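Tool lending comes to Mishra this July

Good news for anyone who has ever bought a drill to hang one shelf (guilty!): the Rereo tool library is opening a second counter in Mishra this July, in the old Jimum shoe store across from the bus stop. I stopped in while the shelves were going up, and I'm pretty excited about it.

It works the way the first one does over in Vasteo. You pay $19 for the year, you show something with your address on it, and you can take home up to 9 items at a time. Loans run for a week, and you can renew by phone if no one else is waiting. I've been a member in Vasteo for ages and the tile cutter alone has paid for my card several times over, even if my bathroom floor is nothing to brag about.

The Mishra counter is starting with 50 hand tools, plus a smaller set of power tools that will go back and forth between the two branches until they know what people want. Yard stuff comes later. I asked about ladders and got a firm maybe – storage is tight, and the back door is narrower than you'd think. 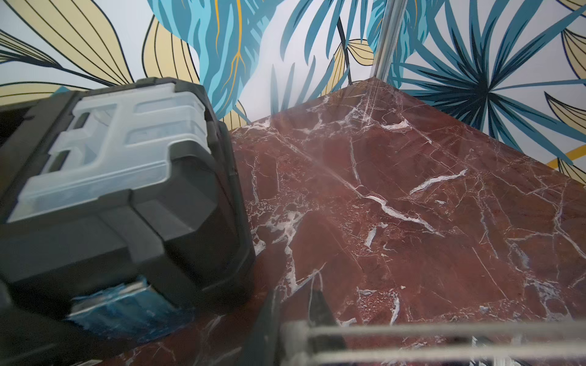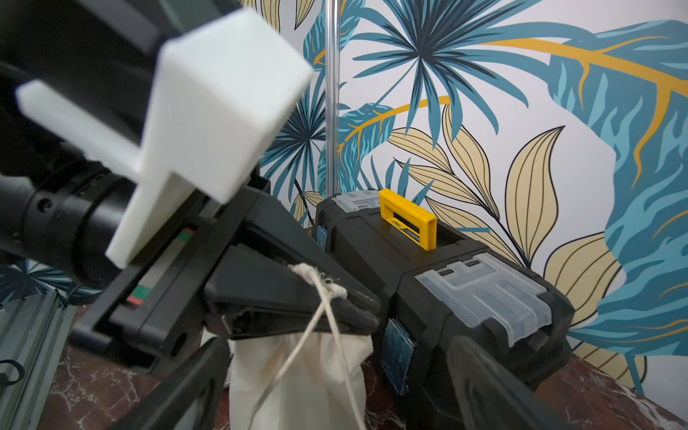

First photo: a black plastic toolbox with a frosted organizer lid.

They're also taking donations, so if you have doubles out in the garage, now's the time to clear them out. Hand tools can have a bit of rust on them. Anything with a cord gets tested before it goes on the shelf, and they can't take gas engines at all. Please don't leave things on the step overnight!

The counter will be open from 4 p.m. to 8 p.m. on weekdays to start with. Weekend hours are still being worked out, and I'll post them when I hear. Vasteo members can use their old cards at both places, no need to sign up again.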